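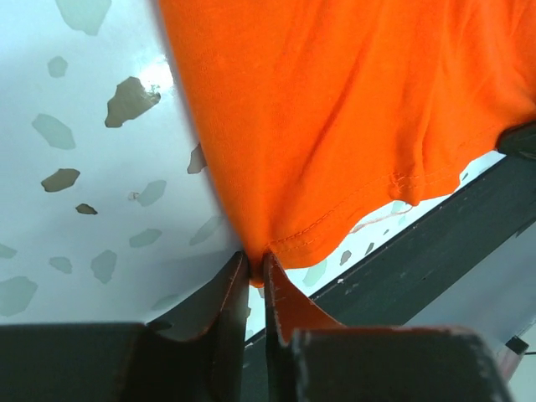 Orange jersey knit held at one point, with the double-stitched hem running up to the right.

Folding and Storing Knit Shirts: Frequently Asked Questions

These answers cover short-sleeved jersey knits as handled under the Kinyua folding guide, revised in January. Woven shirts are covered on a separate page.

Which fold does the guide use?
The rectangular fold. Lay the shirt flat, bring each side in to the center line with its sleeve turned back, then fold the hem up toward the collar in two passes. The finished piece should have square corners and no sleeve showing.

Should the shirt lie face up or face down?
Face down for shelves, so that the front panel ends up on the outside. Face up is acceptable for drawers where the shirts are filed on edge.

Where should I hold a knit shirt when lifting it?
At the shoulder seams if you can reach them. Holding by the hem is fine for short moves. A single pinch in the middle of a panel puts the full weight of the cloth on one spot and can leave a small peak in thin jersey, particularly when damp.

How do I remove a pinch mark?
Lay the shirt flat, mist the spot with water, and smooth it outward with your palm. Let it dry before folding. If the mark remains, press on the knit setting from the inside.

The hem curls. Can it still be folded square?
Jersey tends to curl along its edges, and a double row of stitching reduces this but does not always stop it. Pull the hem lightly at both side seams, flatten it, and fold right away. Do not stretch it to full width – this makes the wave worse.
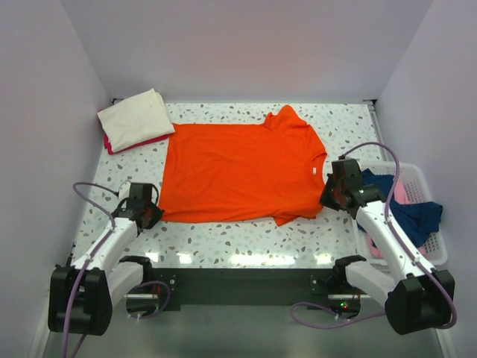

Can shirts of different colors be stacked together?
Once washed and fully dry, most can. Keep new, strongly dyed shirts apart from white and cream items until they have been through 2 separate washes, and never stack anything damp.

How high can a stack be?
The guide sets a limit of 8 shirts. Above that, the lower pieces take a hard crease at the fold line and the stack leans when you pull from the middle.

Does the collar go toward the front or the back of the shelf?
Toward the back. The front edge should be the rounded fold, so that one shirt can be lifted out without opening the next.

Do I need a folding board?
No. The Sernau board speeds up large batches and keeps the widths equal, but a clean, smooth surface does the same job. Wipe the surface first – lint shows up quickly on bright knits.

Who maintains this page?
Josphat Shemweta. Corrections should quote item number 1724.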